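Romine two-arm build – pre-run safety checklist, rev 7
Shared workshop project, bed and garment tasks
Filled in 21st August. Marks: OK, FIX, N/A

Power and cables
1. Emergency stop within reach of the operator, pressed and released once before power-up. OK
2. Supply set to limit, fuse seated. OK
3. Cables clear of the walking path. FIX
Comment: black cables cross the carpet on the side where people sit. Tape them down or run them under the bed. Carpet tape lifts, so check it again at each break.
4. Plug adapters off the floor. FIX
Comment: one small white adapter was lying on the carpet under the left arm. Moved to the list for the next build day.

Arms and grippers
5. Joint covers on, no play at the wrist by hand with power off. OK
6. Linkage screws marked with paint, marks lined up. OK
7. Speed cap at 20 percent for any task where both grippers work on the same cloth. OK
Comment: the cap matters most with the fingertips this close together over the fabric.

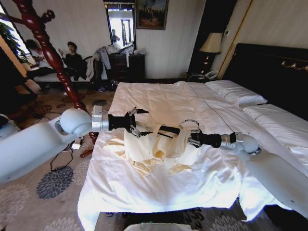 Vomby: I would go lower than 20 for that. On my build the fingers touched at 15 and bent a link, and the software never saw it. Set a minimum gap between the two grippers as well as a speed.

Reply from author: gap added as item 8.

8. Minimum gap between grippers set in the Marnia config file and tested with no cloth. FIX
Comment: value is in the file, test not done yet. Speed stays at 20 until it is.

Work area
9. Bedpost and headboard entered as keep-out zones. OK
Comment: the post is close to the left arm. Measure again if the base is moved, even a little.
10. Lamp and telephone on the nightstand out of reach at full extension. OK
11. People seated outside the reach of the left arm. OK
Comment: the bench by the wall is fine. Stand up only after the operator calls stop.
12. Hard objects in the cloth known to the operator before the start. FIX
Comment: a wire hanger counts as a hard object. The hook can catch a finger linkage – keep the grip force at the Nordin low setting until the hanger is clear of the garment.
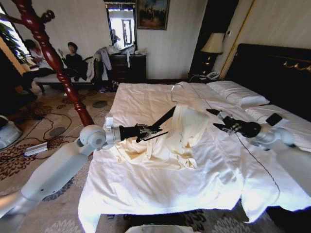
Item 12: left gripper closed on the garment, wire hanger partly under the fabric.

Shutdown
13. Arms parked before power is cut. OK
14. Log saved, 400 MB free on the drive for the next run. OK

Open items: 3, 4, 8, 12. Items 3 and 8 to be closed before the speed cap is raised.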